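3.2 Rack loading and hanging order

Garments were hung from a small free-standing rack with a single round rail between two posts on a flat wooden base. The rack was chosen over a wall-mounted rail so that its position could be changed between blocks. Hangers were of the thin plastic type sold for small clothing. No garment was ironed before a trial, and hangers were not matched to garments by color.

The full inventory comprised 104 garments, divided into tops, bottoms, and soft accessories. Only bottoms are considered in this section. Bottoms were hung lengthwise, so that the occupied width of the rail depended on the cut of the garment and on how it had been folded before hanging. We refer to this quantity as the rail share. It was measured in millimeters at the level of the waistband, or at the highest visible fold where no waistband was exposed. 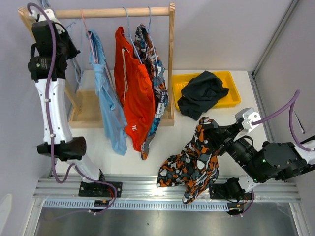
L. Đinh, Corresponding author, Unda Textile Handling Group

Figure 4. Rack with three garments hung and one hanger free at the left end. The center garment, red-orange with a beige drawstring, is wider than the light blue one to its left. The camouflage-patterned garment on the right overlaps behind it.

Overlap of the kind shown in Figure 4 was recorded as partial occlusion and was not corrected. An earlier protocol (Zoltik, version 6) required a clear gap between neighboring garments, but this limited the rail to narrow items and excluded most shorts. Under the present protocol a garment may pass behind or in front of its neighbor, provided that its hook rests on the rail and can be reached from the front.

Drawstrings were left hanging. Tucking them into the waistband was tried during a pilot block in October and increased loading time without a measurable change in rail share. Printed lettering and logos were noted in the inventory, with orientation given relative to the rail, and served as landmarks when a garment had been hung upside down or folded inward.

Items not assigned to a hanger were placed in a shallow tray beside the rack. Cloth extending over the rim, as with the black item in Figure 4, was coded as in the tray if any part of it lay inside. The coding rules are listed in full in the Flestus annotation guide.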